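Plusonik Changes Cutoff Time for Currency Orders at Grinuvska Branch

28/10/2025
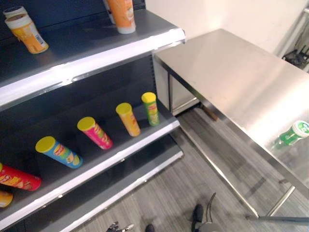 Shelving and a stainless steel table.

Customers who order foreign currency through Plusonik for pickup at the Grinuvska branch will have a new daily cutoff starting in February. Orders confirmed by 4 p.m. will be ready when the counter opens at 9 a.m. on the next business day. Orders confirmed after 4 p.m. move to the following batch and are ready one business day later.

The exchange rate is fixed when payment clears, and the new cutoff does not affect it. A customer who pays at 6 p.m. keeps the rate shown on the payment screen even though the order is packed in the later batch. Card payments normally clear at once. Bank transfers are priced when the funds arrive.

The online order form, which runs on the Elus system, will list 41 currencies after the change. Notes are supplied in the denominations held in stock, and coins are not available. Requests for a specific mix of notes can be entered in the comment field but are not guaranteed.

Orders not collected within nine business days will be bought back at the buy rate in effect on the tenth, and the balance returned to the original payment method. A photo ID matching the name on the order is required at pickup. A second person may collect only if that name was added before payment.

Home delivery orders are handled by the courier Pop and keep their current schedule. Delivery requires a signature, and parcels are not left at the door.

"The form will show the pickup date before the customer pays," said Aurelia Bratu, operations manager at Plusonik. "Existing orders keep the date on their receipt."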